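Print this page
E-mail this page to a friend

About Drikdale French School

Drikdale French School has been teaching French to the people of Drikdale, and a few stubborn commuters from Trenport, for longer than our lease strictly anticipated. We run classes for children after school and for adults in the evening, and a Saturday morning group for families who can't agree on who needs it most. We are upstairs from the tax accountants on Contreras Street. If you reach a door with a picture of a calculator on it, keep climbing.

The school was started by Satish Pal, who had spent a good part of his working life as a high school French teacher and had come to suspect that his students were learning to conjugate and then going home. He rented one room, bought a kettle and put up a notice at the library offering conversation classes to anyone who had once been able to order a sandwich in French and would like to be able to again. The first term drew 10 people. Two of them had thought it was a cooking class, and they stayed anyway, and one of them now does our bookkeeping in a language of her choosing.

We have since taken over the room next door and, after some negotiation with the landlord over a wall, most of the corridor. There are 65 students enrolled this term, from prep kids who sing everything to retirees who correct the teachers. The kettle has been replaced.

How we teach

Our method is that you talk. We have textbooks, and they're good ones, and you'll be asked to open yours now and again. But most of a lesson is spent speaking French badly to someone else who is speaking French badly, while a teacher moves between you looking encouraging. Beginners find this alarming for a fortnight. By the third week they're arguing about whose turn it is.

The younger classes run largely on songs, stories and games. Animals come early, as they do in every language course ever written, so a six-year-old at Drikdale can usually say giraffe well before she can say where she lives. Parents sometimes ask whether this is the right order. We can only report that the children seem to get much more use out of the giraffe.
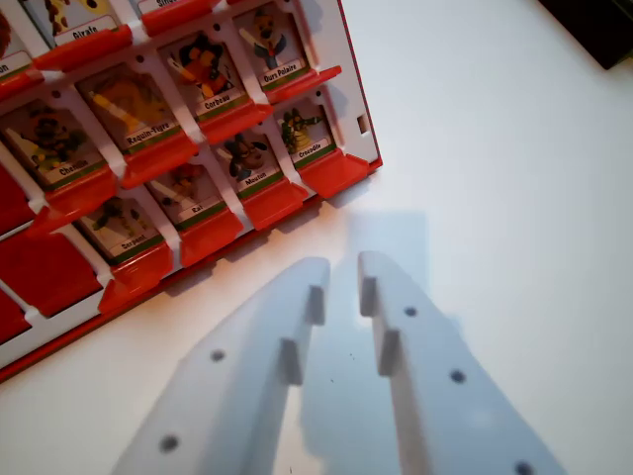
Adult classes are sorted into levels, with names we chose to be reassuring. Débutant is for people with no French. Faux débutant is for people who did four years of it at school and have kept a song about a bridge. Intermédiaire covers everyone from there to the point where you can complain about a hotel room by phone, and it is by some distance our largest group. Avancé meets on Thursday nights, reads novels and can't be made to finish on time.

If you don't know your level, come in for a chat. It takes a quarter of an hour and involves no paperwork. We'll ask you what you did on the weekend. If you understand the question, you're already not a débutant, and we'll go on from there.

Questions, asked properly

A word on grammar, as people do ring up about it. Yes, we teach it. We teach the subjunctive too, though we don't put that on the flyers. What we try to do is bring each bit in when there's a job for it. Asking questions is a good case. English speakers will do almost anything to avoid inverting a French verb, and there are three respectable ways of forming a question, so a class can get through a whole term using only the one where you raise your eyebrows at the end. Our teachers will let you do that for a while. Then they stop answering. 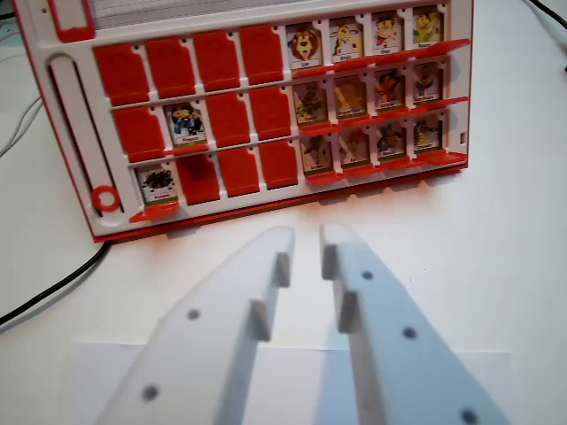

The same goes for the gender of nouns, which we regard as a kind of weather. You can't reason with it, you can only dress for it. We ask students to learn le or la along with the word from the first day, and we've stopped apologising for this.

The library

We have over 2,000 books, comics and magazines in French, all of them donated and most of them catalogued. The comics are in constant use. The collected philosophy, given to us by a retired lecturer from Preltley, is in excellent condition. Enrolled students can borrow two items at a time, and former students can borrow as well, on the understanding that we remember where you live.

We're no longer able to accept encyclopaedias. Please don't leave them on the stairs.

Terms, fees and other realities

We follow the state school terms, with a summer intensive in January for people who have booked flights and panicked. Classes are kept small enough that you can't hide in them. Fees are payable by the term, and there's a concession rate for students, pensioners and anyone holding a health care card. If the fees are a problem, have a quiet word with Satish, who would sooner sort something out than lose a decent arguer.

Missed lessons can be made up in another class at the same level. Missed homework can't be made up, although some very creative attempts have been heard, a number of them in quite good French, and credit was given for those.

Parking on Contreras Street is free after six, when there is any. The bakery on the corner will let you practise on them if there's no queue. Their croissants are fine – ask for the almond ones.

The office is open weekday afternoons from two, and if we don't pick up, we're teaching. Leave a message in either language, slowly.

Print this page
E-mail this page to a friend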